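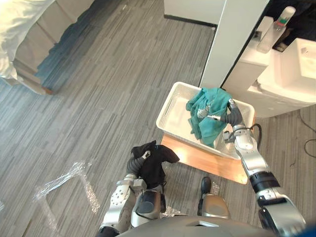 *Bed and vanity unit with sink.*

**Mercedes Condori** is a sociologist and essayist who writes on housing and urban labor. She studied philosophy and law before joining the Costache Institute, where she has taught for 16 years.

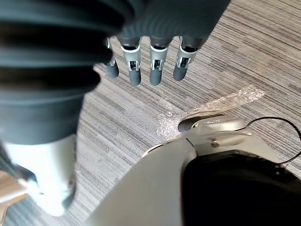
Her first book, *Rented Rooms*, was published by Nellico and drew on interviews with 400 tenants in the port district of Durka.
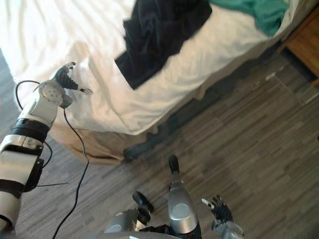 ## Selected works

- *Rented Rooms* (Nellico)
- *The Kukuvach Letters*, 2 volumes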